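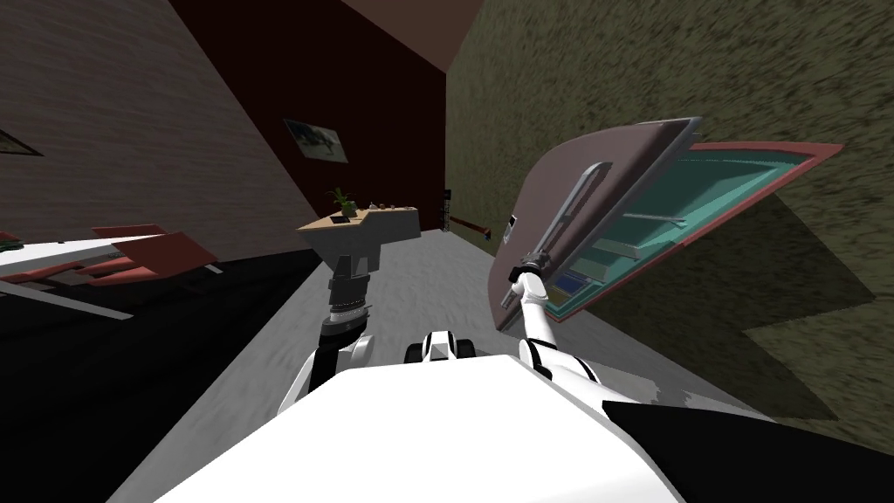 Housing Surveys, Unit 8: Storage and Non-Response
Notes: Anong Hemmin

Reading before class: the Zaltbridge survey report, sections on sampling and weighting.

The Zaltbridge sample held 1,413 dwellings. Households were drawn from the rent register, so owner-occupiers enter only through the top-up sample and carry a separate weight. Do not pool the two groups before weighting.

Non-response takes two forms. Unit non-response means the whole household is missing and is handled by weights. Item non-response means a single answer is missing. Storage volume is the item most often left blank, as tenants seldom know it.
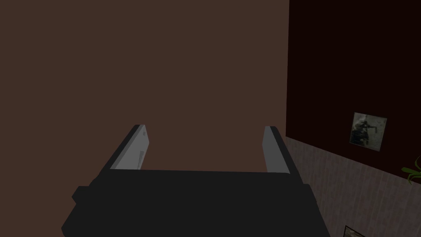
Fig. 2. Gripper with open jaw, rendered view.

Imputation by cell mean keeps the average but shrinks the variance. Hot-deck imputation draws a donor from the same cell and keeps more of the spread. Cells with fewer than eight donors should be merged with a neighbour.

Exercise sheet due Nov 29, 2016.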